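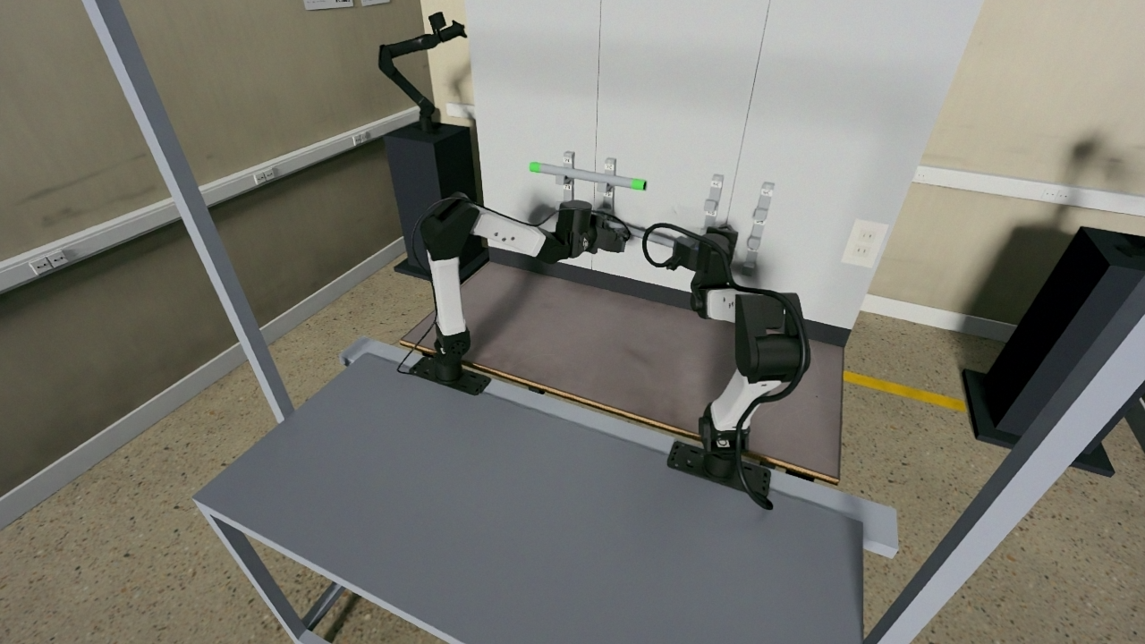 A reader of our first draft wrote in the margin that we should stop modeling and just order the second arm, because the quote would run out before we finished arguing about it. The quote did run out. Girnano reissued it at the same price, so we don't think the delay cost us anything except patience.

Project Kido: should the lab pay for a two-arm cell?

The question we were given in January was narrow. The lab has one arm and a budget of $3221 for the rest of the year. The proposal on the table was to spend most of it on a deposit for a second arm, then pay the balance from next year's money. Our job was to say whether that was a good idea, and we started out doubting it.

We built the cell in simulation first, using Pollar, which the department already pays for. The model has two arms on one table, facing a white panel fitted with brackets, and tubes with colored ends for the arms to handle. The room is in there too, down to the wall outlets, and this was useful when we got to the cable question.

What the quote leaves out

The Girnano quote covers the arm and its power supply. It does not cover the base plate, the gripper, longer cables, or shipping. We only noticed the gripper on the second reading. A quote that says "complete arm" should be read with a pencil in hand.

Lightfoot sent a price for a frame and table as a set. We would want the posts moved outward if we ordered it. They stand close to the work in our model, and we are not convinced a person could reach in to reset a tube without bumping something. Lightfoot said the spacing could be changed but would not put a price on the change.

Cables are the other gap. The supplier's drawing shows a bare arm. In our model the cables loop around the elbows and come down beside the bases, and they take up room that the drawing gives away for free – we would add slack and clips to any order.

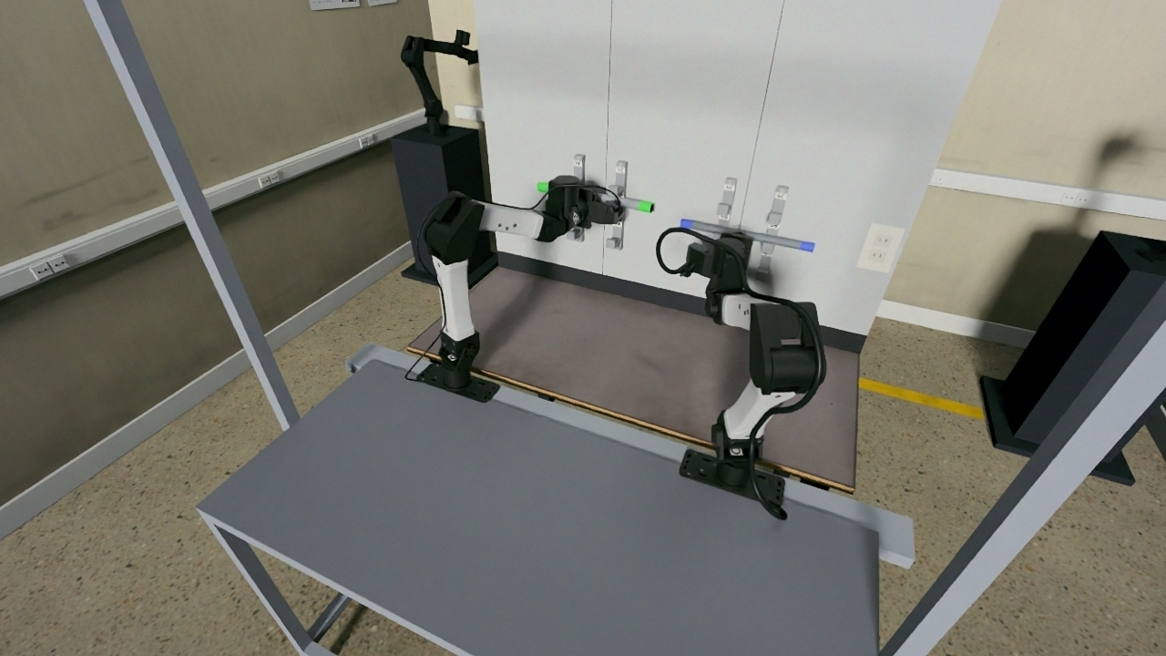
Does a second arm earn its place?

This is where we disagreed among ourselves. With each arm working on its own tube, green ends for one and blue ends for the other, the case for two looks easy. But one arm could do both jobs in turn, and the lab has never said it is short of time.

The stronger argument is for work where both grippers are needed near the same rack. It is also where the arms get in each other's way. We ran 22 trials in Pollar and stopped 18 of them by hand when the arms came too close for our liking. Some of that is our own poor path planning. We can't say how much, and we would not trust a vendor who claimed to know.

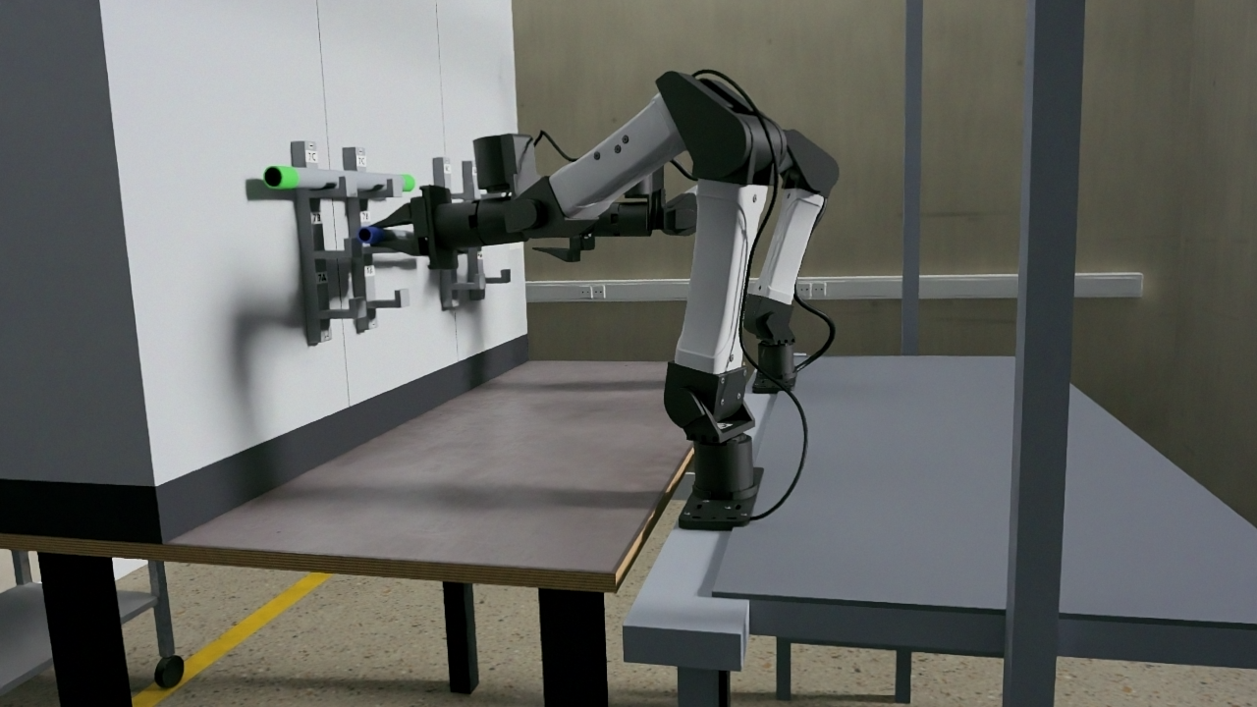 What we recommend

Hold the deposit. Spend on the things either choice will need: the brackets, the tubes, a proper panel, and a spare gripper for the arm the lab already owns. Ask Girnano for a new quote that lists every part by line, and ask Lightfoot for the changed frame in writing.

Rerun the trials once the paths have been redone by somebody other than us. If fewer than half need stopping, the second arm deserves another look. We would still set aside money for repairs, and the current plan has none.

Open items

Lead time for the base plates. Neither firm gave one.
Whether next year's budget can legally be promised this year. We asked twice and got 2 different answers.
Cost of the Pollar license after the department's term ends.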